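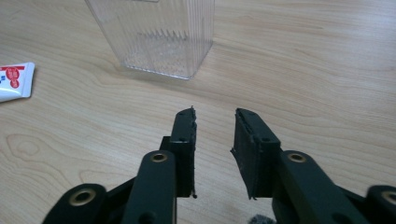
A clear ribbed plastic container on a light wooden tabletop.

Cirnia (mining pool)

Cirnia was a cryptocurrency mining pool for small and medium miners. It was started by the software developer Setareh Tabrizi and was operated by the company Udarov. The pool is known mostly for its early use of a payout method called Yeoman, and for the dispute about delayed payments which led to its closing.

Background

A mining pool joins the computing power of many participants, so that blocks are found more often and the reward is divided between them. A miner who works alone can wait a very long time for one block. In a pool the same miner receives small but regular amounts, and pays a fee to the operator.

Tabrizi had before worked on server monitoring tools. She wrote the first version of the Cirnia software for a private group of 29 miners, who were not satisfied with the minimum payout limits of the larger pools. The group used it for one winter, and after this the pool was opened to the public under the management of Udarov.

Operation

Miners connected to Cirnia with ordinary mining software and did not need to register an account. The wallet address served as the user name, and a worker name could be added after a dot. Servers were placed in four regions. If one server stopped answering, the mining software could move to the next address in its list, but this had to be set up by the user.

The fee was 2 percent of each reward. Transaction fees included in a block were shared with the miners in the same way as the block reward itself.

Yeoman payout method

Yeoman was a variant of the share-based methods used in many pools. Each share sent by a miner received a weight, and the weight became lower with time. When the pool found a block, the reward was divided according to the weights at that moment. The purpose was to make it less profitable to jump between pools, a practice known as pool hopping.

Critics of the method said that it was difficult to check. A miner could see the total of the weights on the statistics page, but not the weights of single shares. Udarov published the formula later, together with a small program for recalculating the payouts of the last 20 blocks.

Payment delays and closing

In August, users began to report that payouts were arriving late. Udarov explained that the payout wallet was being moved to a new system and that all balances were safe. Some of the larger participants left in the following weeks for Morano, a competing pool with a lower fee. With less computing power, Cirnia found blocks more rarely, and the waiting time for the remaining miners became longer.

On March 3, 2020, the operator announced that no new shares would be accepted. Open balances above the minimum limit were paid automatically. Smaller balances had to be requested with a message signed by the wallet owner.

Later use of the software

The server code was released under an open license after the closing. Morano took over parts of the statistics page, and the Yeoman formula remains available in its software as an option, which is switched off by default. Tabrizi was not involved in this work.

See also

Pool hopping
Proof of work
Solo mining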